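Pre-show venue checklist: Abella tour, Trovdale Hall
By Florante Salazar
Posted in July | 6 comments | 21 shares 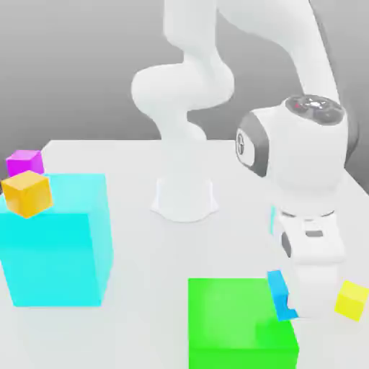 Jocelyn Evangelista wrote back after the first draft that the merch queue has to be on the list, as last tour it ran straight across the side exit and the doors couldn't be opened fully until the support act was on. It is now item 9.

The list covers the Sunday show only. Walk-through starts at 2 pm, before the band's own soundcheck. Comments are from the walk-through with the hall's duty manager.

STAGE

1. Stage deck level, no gaps between panels – OK. One panel near the drum riser rocked. Shimmed and taped.

2. Steps to stage, both sides, handrail fitted – Stage left OK. Stage right handrail missing a bolt. Hall to replace before doors.

3. Front edge marked with white tape – Done. Abella comes right down to the edge for the last song, so the tape goes the full width this time.

4. Cables ramped or flown wherever people walk – Not OK at first check. The keyboard loom crossed the monitor position. Rerouted behind the riser, rechecked, OK.

SOUND AND POWER

5. Distribution board tagged and in date – OK.

6. Safety switches tested – OK. The one feeding the backline was slow to reset. Electrician has looked at it and is happy, but it goes on the hall's repair list.

7. PA stacks strapped, nothing resting on top – OK after two drink bottles were removed.

8. Level at the mix position agreed with the hall – Agreed. Earplugs free at the bar and at the front desk. Privix, the support act, have been told the same limit applies to them.

FRONT OF HOUSE

9. Merch table and queue clear of exits – Table moved to the foyer wall. Queue runs toward the cloakroom. Staff member to stand at the turn from doors until the support set.

10. All exits unlocked and lit – Rear exit sign was out. Globe changed while we were there.

11. Barrier joined and feet locked – OK. The 20 sections match the plan.

12. Accessible platform clear, ramp dry – Platform had flight cases stored on it. Crew to shift them by 4 pm. Not signed off yet.

13. Water at the barrier – Jugs and cups ordered. The Midum show ran short well before the encore, so we have almost doubled the order.

BACKSTAGE

14. Dressing room heaters off and unplugged when empty – Heater was left on in the second room. Spoke to crew.

15. First aid kit sealed, contents in date – Burn dressings out of date. Replaced from the van.

16. Guest list closed and left with security – Still open. Abella's manager has until 5 pm to send names. After that it's the door list or nothing.

Items 2, 12 and 16 remain open. I'll recheck them before doors and initial the copy kept at the production desk.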